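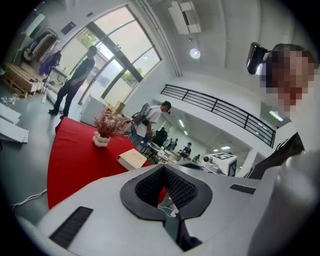
11/08/2021. The jobs office letter came this morning. My claim is closed as of the end of the month because the Vatance contract counts as full-time work, even though they have only promised me hours through June. I rang to ask what happens after that and was told to apply again as a new case. The light gray housing has a long black slotted vent on its left side. As for the new job, I can't say I mind it. It beats the packing line at Postden, where they let 68 of us go in one morning and kept the vending machines running.

Postden had 600 on the books when I started. The local paper says it is down to 400 and that Arkitz may take over the lease. I don't put much weight on that. They said the same of Vilela and the building is still shut, with the sign up.

Pay is 2 dollars an hour less than before. I worked it out on the back of the letter and we can cover the rent and the car if I take the early shift as well - the bus doesn't run that early, so the car has to stay. Overtime is paid a month behind.

The radio had the new unemployment figures on at lunch. Down again. I suppose I am in there somewhere, on the good side of it, along with anyone else who took less money to get back in.

Need to post the form back tomorrow and find last year's pay slips. I think they are in the hall closet.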